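Keeping comics and art books in good condition at home

I have collected comics and illustrated books since I was a student, and I made most of the mistakes myself. When I moved from a dry flat in Prindton to a house near the river in Clitham, I had 579 of them, and after the first winter many had wavy pages. These are the habits I keep now.

Where to put the shelf

Choose an inside wall. Outside walls are colder and the damp sits behind the books, where you don't see it. Leave a gap of two fingers between the books and the wall so the air can pass. Keep the shelf away from the radiator also, as the glue in the spine becomes dry and the pages start to come out one after another. Sun is bad for red and yellow covers especially. My old yellow annuals are now the colour of weak tea on the spine.

Standing or lying

Thin comics should stand in a box, quite full, with a piece of card behind them. If the box is half empty they bend, and the bend stays. Large art books are different. They are heavy, and when they stand for years the pages pull down from the cover. I lay them flat, at most four in a pile, the largest at the bottom.

Carrying books

For the library sale or a visit to a friend, a flat-bottomed jute bag is better than a rucksack. Put the biggest book against the side and the small ones in front of it, spines down. Jute is rough, so wrap anything with a glossy cover in a clean pillowcase. Shake the bag out afterwards, because the small fibres get between the pages, and fold it flat in a drawer until the next time.

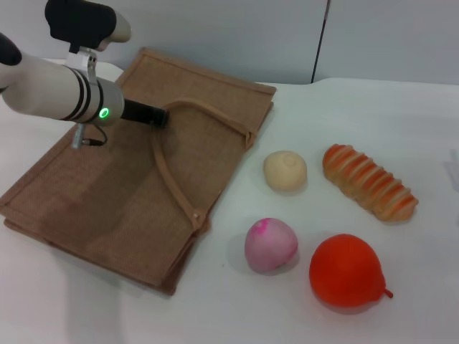 Cleaning a dusty cover

Use a soft, dry paintbrush, the wide kind for watercolours. Hold the book closed and brush away from the spine. For pencil marks I use a white eraser, very lightly and in one direction only. Never use kitchen spray. On a matt cover even plain water leaves a ring.

The smell of old paper

Put the book in a lidded plastic box with an open dish of bicarbonate of soda next to it, and wait 2 weeks. The powder must not touch the book. I did this with a pile of old strips from the market in Lins and most of the smell was gone. One still smells of cigarettes and I have accepted it.

Wavy pages

Put blotting paper between the damp pages, change it every evening, and when everything feels dry, press the book under heavy dictionaries for a month. It will be flatter, but not like new.

Contact: use the form on the Itine home page | © Itine Home Notes | Back to top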